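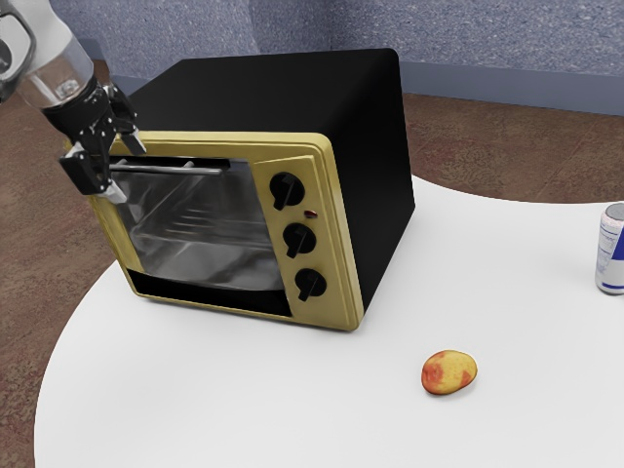

Comment nettoyer un mini-four très encrassé sans produit agressif ?
Avec du bicarbonate de soude, un peu d'eau, du vinaigre blanc et une nuit de patience. Le travail des mains prend moins d'une demi-heure, le reste est du temps de pose.

J'utilise cette méthode depuis que j'habite un petit appartement à Stidmont, où le mini-four remplace le grand. Ma voisine Štěpánka Tichý me l'a montrée et j'ai changé seulement les proportions.

Ce qu'il vous faut

80 g de bicarbonate de soude
trois cuillères à soupe d'eau
du vinaigre blanc dans un vaporisateur
une éponge douce et deux chiffons en microfibre (les miens sont des Darnutex, lavés souvent)
une vieille brosse à dents
une spatule en plastique ou en bois

Avant de commencer

Débranchez l'appareil et laissez-le refroidir complètement. Sortez la grille, la plaque et le ramasse-miettes, s'il y en a un. Secouez les miettes au-dessus de la poubelle et passez un chiffon sec à l'intérieur. Lisez aussi la notice : certaines parois ont un revêtement qui ne supporte pas le bicarbonate. Dans ce cas, prenez de l'eau tiède et du liquide vaisselle.

Étape 1 : la pâte

Mélangez le bicarbonate et l'eau dans un bol. La pâte doit tenir sur la cuillère. Si elle coule, ajoutez un peu de poudre.

Étape 2 : l'application

Étalez la pâte sur le fond et sur les parois, en couche fine. Ne touchez jamais les résistances – ni avec la pâte, ni avec le vinaigre. Pour la vitre, mettez une couche un peu plus épaisse dans les coins, c'est là que la graisse est la plus dure. Laissez poser toute la nuit, porte entrouverte.

Étape 3 : la grille et la plaque

Pendant ce temps, faites-les tremper dans l'eau très chaude avec du liquide vaisselle. Attention à l'aluminium, qui noircit avec le bicarbonate.

Étape 4 : le rinçage

Le matin, retirez la pâte sèche avec la spatule. Vaporisez le vinaigre sur le chiffon, pas directement dans le four, et frottez les restes blancs. Cela mousse un peu, c'est normal. Rincez ensuite le chiffon à l'eau claire et repassez-le deux ou trois fois. La brosse à dents sert pour les charnières et les rails.

Étape 5 : le séchage

Essuyez avec le deuxième chiffon et laissez la porte ouverte deux heures. Rebranchez seulement quand tout est bien sec, puis faites chauffer cinq minutes à vide, fenêtre ouverte.

Si une tache résiste sur la vitre, recommencez à cet endroit seulement. N'utilisez pas de paille de fer, les rayures restent pour toujours.

Wenceslao Mendoza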